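Chapter 4
Vessels for Wet Cooking: Form, Wall and Rim

4.1 Scope of the chapter

Chapter 3 treated the transfer of heat through a flat plate. Most cooking is done in something with sides, and the sides change the problem. They hold the liquid, carry part of the heat upward, and lose part of it to the room. The present chapter deals with open vessels of cylindrical form – pots, casseroles and deep pans – and with the few dimensions needed to predict how they will behave on a burner. Pressure vessels are left to Chapter 7. Lids are mentioned only where the rim cannot be discussed without them.

The reader should be able to calculate the volume of a cylinder and the area of its curved surface, and should have the table of thermal conductivities from Section 2.6 at hand.

4.2 Terms

The body is the part of the vessel that encloses the contents. It consists of the base and the wall. The rim is the upper edge of the wall, whether cut plain, rolled, or flared for pouring. Handles are attached to the wall, and their height is measured from the underside of the base to the center of the attachment. The well is the interior space below the fill line. In this book the fill line is taken as four-fifths of the interior height unless a problem states otherwise.

The aspect ratio of a vessel is its interior diameter divided by its interior height. A vessel with an aspect ratio greater than 1 is called wide; one with a ratio less than 1 is called tall. Catalogs do not use these words consistently. The Hulimar catalog lists as a "stockpot" a form that the Zalasik catalog lists as a "deep casserole," and dimensions should always be preferred to names.

4.3 Why the aspect ratio matters

Evaporation takes place at the free surface of the liquid. For a given volume, a wide vessel exposes more surface than a tall one and reduces a sauce faster over the same burner, provided the burner can supply the heat. Stock, which is held at a low simmer for hours, is better kept in a tall vessel, where the loss of water is smaller and the bones stay covered.

The wall must also be considered. Stainless steel is a poor conductor in comparison with aluminum or copper, and a thin steel wall stays much cooler near the rim than near the base when the vessel is only partly filled. In a wide, shallow vessel the distance from base to rim is short, and the difference is smaller.

4.4 Finish

A brushed finish is made by drawing an abrasive across the metal in one direction. The fine parallel marks scatter light unevenly, and on a curved wall the reflections gather into bands. These bands have no thermal meaning. They are sometimes mistaken for staining, and students recording the condition of a vessel should turn it under the lamp before writing anything down. A mark that stays with the metal is a stain or a scratch – one that stays with the lamp is a reflection.

4.5 Worked quantity

A Salano pot used in several of the problems holds 2,584 milliliters at the fill line. With a heating efficiency of 54 percent, the burner must deliver a little under twice the energy absorbed by the water. The full calculation is set out in Section 4.8, following the method of the Mtshali tables in Appendix 2. The heat taken up by the steel itself is neglected at first and restored in Problem 2, where its effect on the time to boil is found. 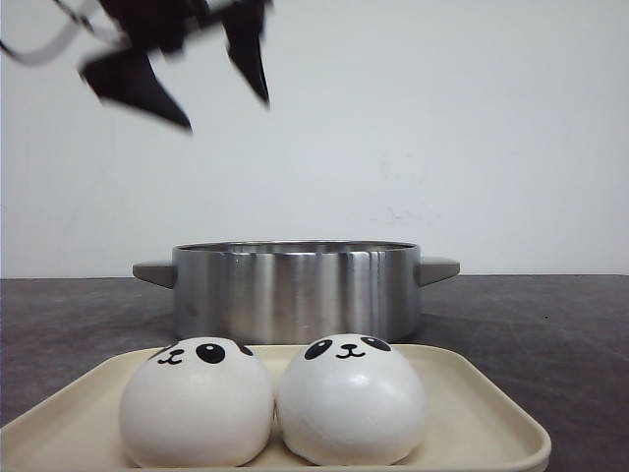
Figure 4.1 Stainless steel pot of wide, shallow cylindrical form with brushed finish and thin rounded rim.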